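Unit 2311 took over portioning at the Drurnent test kitchen in October. The Ferent system logged each pour to the gram. My shift became one task repeated 600 times: tilt the yellow container over the steel bowl, hold, set it down, confirm on the panel by the window.
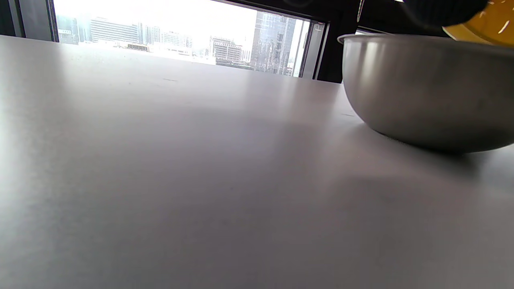
The night shift had stopped confirming, according to a note left in the handover log. Riltar accepted the pours anyway, it said, and the panel only measured how long a person took to agree.

I read the note twice and deleted it. At pour 7 I kept my hand off the panel. The log advanced by one line. I picked up the container for pour 8.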